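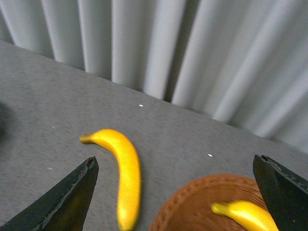 Call for Participants: Teleoperation Demonstrators, Tabletop Handling Study
Livow Manipulation Research Group, Cokholm Campus

Livow invites applications from adults who wish to take part as paid demonstrators in a study of how robots learn everyday handling tasks from human examples. Participants operate a two-finger robot arm from a control station and guide it through short tasks with common household items. Each completed task is recorded and becomes part of the training set for a learning system developed at the Cokholm campus.

No background in engineering, programming, or robotics is required. The study depends on examples from people who approach the same task in different ways, and applicants from all occupations are encouraged to apply. Sessions begin in February.

About the Study

The study is named Driltov and is directed by Rin Ishida, who leads the group's work on learning from demonstration. Its purpose is to gather a large and varied body of examples in which a person moves objects into, out of, and between containers. The present round concerns fruit and baskets. Later rounds will cover kitchen utensils and folded cloth, and participants who complete the present round may be invited to return.

Earlier work by the group relied on a few staff operators who had become very practiced. The resulting system performed well when objects were laid out in the manner those operators preferred and poorly in other arrangements. The study team is therefore recruiting 43 demonstrators from outside the group. Each will contribute up to 200 recorded demonstrations over the course of the round.

What Participants Do

At the start of each demonstration, the session lead arranges the objects on the table and reads out an instruction. A typical instruction is "Put the banana in the basket" or "Take one apple out and set it on the table." The participant then uses two hand controllers to move the arm, open and close the gripper, and carry out the instruction. The view from the camera mounted near the gripper is shown on a screen at the control station, together with a second view from the side of the table.

When the task is finished, the participant presses a foot pedal to end the recording and marks the attempt as complete, incomplete, or unsure. Incomplete attempts are kept. Participants should not repeat a demonstration on their own initiative in order to produce a cleaner one; the session lead will say when a repeat is needed.

Arrangements change from one demonstration to the next. Fruit may begin on the table, in the basket, or in both places, and the basket may be moved or turned.

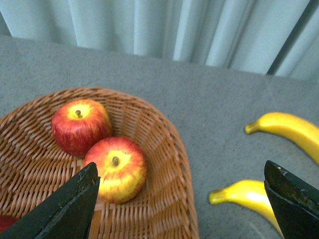

Wrist camera view during the fruit and basket round: two apples in the wicker basket, two bananas on the table beside it.

Participants are asked to work at a comfortable pace. Speed is not scored. Hesitation, a change of approach, or a second attempt at a grasp may all appear in a usable recording, provided that the participant continues to follow the instruction. Participants are asked to avoid the following:

Pushing an object off the table deliberately
Pressing the gripper hard against the tabletop or the floor of the basket
Reaching into the work area by hand while the arm is powered
Talking with other people in the room while a recording is running

Sessions and Schedule

Each participant attends an orientation visit followed by a series of recording sessions. The orientation covers the controllers, the stop button, the pedal, and the marking of attempts. It includes unrecorded practice, and a participant who would like more practice before recording may have it.

A recording session lasts 2 hours, including a break at the midpoint. The morning session starts at 9:30 a.m. and the afternoon session at 1:30 p.m. Participants may attend one session per day. Most people will need several weeks to reach the full number of demonstrations. Those who can attend only part of the round are still welcome to apply, and should state their availability on the form.

Who May Apply

Applicants must:

Be 18 years of age or older
Be able to follow spoken or written instructions in English
Have use of both hands sufficient to hold and move two light controllers
Be able to view a screen for the length of a session, with breaks
Be able to travel to the Cokholm campus

Glasses and contact lenses do not present a difficulty. The control station can be used seated or standing, and the foot pedal can be replaced with a button on request. Applicants who need another adjustment are asked to describe it on the form so that the station can be prepared before the orientation visit.

Current employees of Livow and members of their households are not eligible. People who have taken part in a previous Livow teleoperation study may apply, but preference will be given to first-time applicants in this round.

Payment

Participants receive $63 for each recording session attended in full. The orientation visit is paid at the same rate. Payment does not depend on the number of attempts marked complete. If a session is ended early by the study team, for example for maintenance of the arm, the full amount is still paid. A participant who chooses to leave early is paid in proportion to the time attended. Payments are issued by bank transfer at the end of each month.

Parking at the campus is free for participants. Travel costs are not otherwise reimbursed.

Recordings and Privacy

The following are recorded during each demonstration: the camera views of the table, the positions of the arm and gripper, the signals from the hand controllers and pedal, and the instruction as given. The participant's face and voice are not recorded. Demonstrations are stored under a participant number. The list connecting names to numbers is held separately by the study office and is destroyed when payments for the round have been settled.

Recordings may be shared with Yokoyama, the group's partner in the evaluation of the learning system, and may be included in a public release at a later time. Neither will include names or contact details. A participant may withdraw at any point without giving a reason, and may ask that his or her recordings be removed – this request must reach the study office before the list of names is destroyed.

Safety

A session lead is present whenever the arm is powered. The control station stands apart from the work table, and a stop button is within reach of both the participant and the session lead. Participants do not handle the arm directly and do not reset objects between demonstrations. Long hair and loose sleeves need not be secured at the control station. Food and drink are to be left in the break room.

How to Apply

Application forms are available from the Livow study office at the reception desk of the Cokholm campus and on the Driltov page of the group's website. The form asks for contact details, preferred session times, dominant hand, and any previous experience with hand controllers, including video games. Experience is recorded for balance across the group and is not a basis for selection.

Applications are reviewed in the order received. Selected applicants will be offered a choice of orientation times, and the consent form will be sent to them in advance. Those not placed in this round may ask to be kept on the list for the utensil round.

Questions about the study may be addressed to Rin Ishida through the study office. Questions about payment or access to the building should be directed to the reception desk.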